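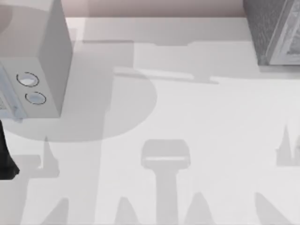
1/8
Robot kitchen thread, part two! A bunch of you asked what it's like now that the prep kitchen at Zirnen is getting automated, so this is me on my break with a coffee.

2/8
We do everything in simulation first. Counter, microwave-looking box in one corner, dark gray appliance in the other, and shadows all over the tabletop. I stare at that counter more than my own at home.

3/8
My job used to be reheating and plating, 74 trays before lunch. Now I spend the morning telling the software people how a kitchen really runs (they had the bread going in before the soup, come on).

4/8
Nuria Bravo from our line got moved over with me. She's 9 years in and she knows every dumb thing a door can do. The folks from Nistetti write down basically all of it.

5/8
What I like: my wrists! No more opening and shutting doors all shift. Also I sit down now, which my knees are thrilled about.

6/8
What I don't like: we were a crew of 8 on mornings and two people went over to the Cornton site. They kept their pay, but it's a long drive and I miss the radio fights.

7/8
The other weird part is the quiet. You watch a run on a screen, you type a note, you watch another one. I had to learn to say "the grasp was late" when I mean "you're gonna spill that."

8/8
Real counter gets switched over in August. We asked for a say in the break schedule before then and we're still waiting on an answer - will post when I hear. If your kitchen went through this, tell me how they handled the night shift, ours is nervous.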